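What I Learned Turning Sea Shanties into Study Music
Project report, Popular Music in Everyday Life

So my project started with a bad night before a midterm. I had a playlist of slow piano covers going, and every time a song I knew came on I stopped reading and started mouthing the words. I wondered if the same thing would happen with songs people only half know, and that's how I ended up spending most of a semester with sea shanties!

The plan was to take old work songs, strip out the singing, slow them way down and record them as soft instrumentals. I picked nine. Lewis Lamont, who is in my section and plays concertina a lot better than I play anything, did the melodies. I did guitar and a bit of glockenspiel (my little cousin's, it's missing the high F). We called the collection Harju, after a made-up harbor in a story I wrote in high school.

The first recordings were rough. I had everything at the same tempo and it all ran together into one very long, very sleepy song. Lewis wanted more bounce and I wanted less, and we argued about track four for most of an evening. We settled on a slow start with a little lift in the second verse, and that ended up being the one people asked me about the most.
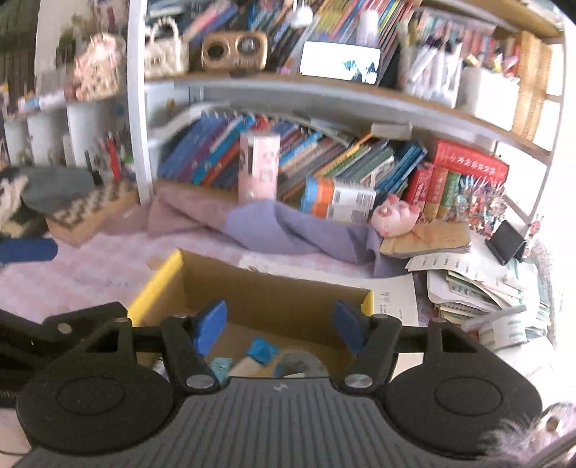 For the listening part I put the tracks up on our class page in November with a short survey. We got 234 plays and 40 finished surveys, so plenty of people listened and then wandered off, which is fair, I do that too. I asked three things: did you recognize the tune, did you keep working, and would you play it again.

The answers surprised me. People who recognized a tune mostly said they kept working anyway. A few wrote that they liked having something familiar with no words to chase. One person said track seven made them feel like they were in a dentist's waiting room on a boat, and I can't really argue (it's the glockenspiel). The people who didn't know any of the songs were the ones most likely to say they got bored.

If I did it over, I'd include a sung version of at least two tracks. Without that I can't say much about lyrics, and lyrics were my whole question in the beginning. I'd also ask what people were working on, because math homework and a novel are pretty different jobs for your brain.

Lewis is already bugging me to do a second set with lullabies sped up into dance tunes. I told him I'd think about it after finals.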